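연예인 결혼식 하객룩 따라 하기 전에, 옷장 관리 팁부터 의심해 보기

인기 배우의 결혼 소식이 뜨면 며칠 안에 꼭 따라 나오는 글이 있다. 하객으로 온 동료 배우들의 옷을 정리해 놓고, 그 밑에 '스타일리스트가 쓰는 의류 관리 비법'을 줄줄이 붙인 글이다. 지난 2월에도 그런 글을 여러 편 읽었는데, 읽을수록 고개가 갸웃해졌다. 스타의 옷은 협찬이 많고 행사가 끝나면 돌려보낸다. 같은 정장을 6년째 입는 사람의 사정과는 출발부터 다르다.

그래서 자주 보이는 비법 몇 가지를 집에서 해 봤다. 실험실도 아니고 내 옷으로 한 일이니 그만큼만 믿으시면 된다.

욕실 수증기로 주름 펴기

레드카펫 직전 호텔 욕실에서 다들 이렇게 한다는 이야기가 돈다. 뜨거운 물을 틀어 놓고 옷을 걸어 두면 다림질한 것처럼 된다고 한다. 얇은 블라우스는 조금 나아졌다. 안감이 있는 재킷은 눅눅해지기만 했고 팔꿈치 안쪽 주름은 그대로 남았다. 물값을 생각하면 분무기로 살짝 뿌리고 손으로 당겨 펴는 쪽이 낫다. 다만 실크는 물 자국이 남을 수 있으니 안 보이는 곳에 먼저 뿌려 보자.

냉동실에 청바지 넣기

할리우드 쪽 인터뷰에서 시작된 유행으로 알고 있는데 출처를 찾아보면 늘 다른 글을 가리킨다. 비닐에 넣어 밤새 얼렸다가 꺼내니 냄새가 없어진 듯했다. 점심때 입고 나가 몸이 더워지자 냄새도 돌아왔다. 냉동실 자리만 차지했다. 빨 때가 됐으면 뒤집어서 찬물에 빨면 된다.
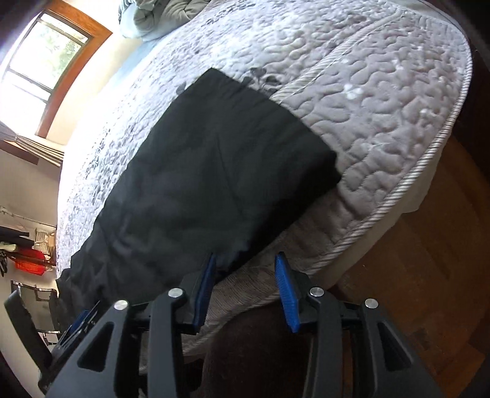
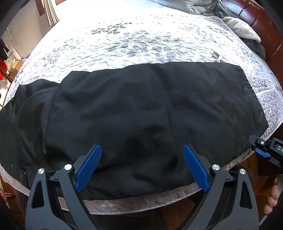
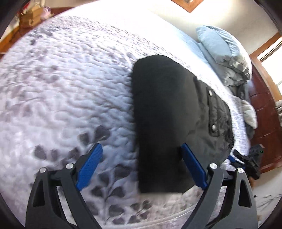

보드카 뿌리기

무대 의상 담당자들이 쓴다는 방법이다. 땀 냄새에 효과가 전혀 없다고는 못 하겠다. 하지만 빨 수 없는 무대 의상에 급하게 쓰는 방법을 매일 입는 셔츠에 옮겨 올 이유를 모르겠다. 아세테이트 안감에는 알코올이 해로울 수 있다. 불 가까이에서는 당연히 금물이고. 나는 셔츠 겨드랑이에 뿌려 봤다가 결국 그날 저녁에 세탁기를 돌렸다.

5분 만에 보풀 없애기

면도기로 니트를 밀면 새 옷이 된다는 영상은 대개 앞뒤 화면의 조명이 다르다. 직접 해 보니 소매는 꽤 말끔해졌는데 옆구리에 작은 구멍이 났다. 굳이 하겠다면 바닥에 평평하게 펴고, 손에 힘을 빼고, 솔기 근처는 건드리지 말 것. 보풀 제거기가 있으면 그걸 쓰자. 앙고라는 둘 다 권하지 않는다.

비싼 옷걸이

드롤티아(Droltia)라는 곳에서 나온 '스타 옷장 세트'를 선물로 받은 적이 있다. 어깨 부분이 두툼해서 코트 모양은 잘 잡아 준다. 그런데 동네 가게의 두꺼운 옷걸이와 비교해도 나는 차이를 못 느꼈다. 상자에 적힌 '배우들의 선택'이라는 문구에는 배우 이름이 하나도 없다. 니트는 무엇을 쓰든 걸지 말고 접어 두는 게 낫다.

그나마 남은 것

다 해 보고 지금까지 계속하는 건 세 가지다. 외출하고 돌아오면 주머니를 비운다. 하루 입은 재킷은 이튿날 쉬게 한다. 세탁소 비닐은 집에 오자마자 벗긴다. 화보에 나올 만한 이야기는 없다.

3월 13일에 글을 올리고 나서 프라우케 엥겔하르트 님이 댓글로 식초 헹굼은 어떠냐고 물으셨다. 수건에는 해 봤고, 뻣뻣한 느낌이 줄었는지는 잘 모르겠다. 고무줄이 들어간 옷에는 자주 쓰지 말라는 말도 있어서 속옷에는 안 해 봤다. 락스와는 절대 섞으면 안 된다. 해 보신 분이 있으면 어떤 옷감이었는지까지 적어 주시면 좋겠다.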